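Hair tie (storage)

A hair tie is a band for holding hair back, and I've lost more than 12 of them since June. Some are plain elastic, some are braided cords, and a few styles carry a bead or two. My own rule – borrowed from Jamshid Hassanpour's little Drukley guide to tidy bedrooms – is one shallow, open bin (lids just slow you down!). Tip the lot out on the bed now and then, pick out the stretched ones and put the rest back.

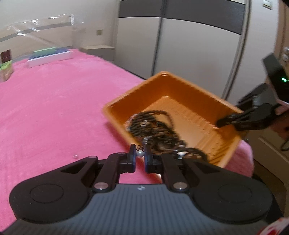 Dark cords or hair ties in an orange plastic bin, on a pink blanket.

Contact | © Clolerlow | Back to top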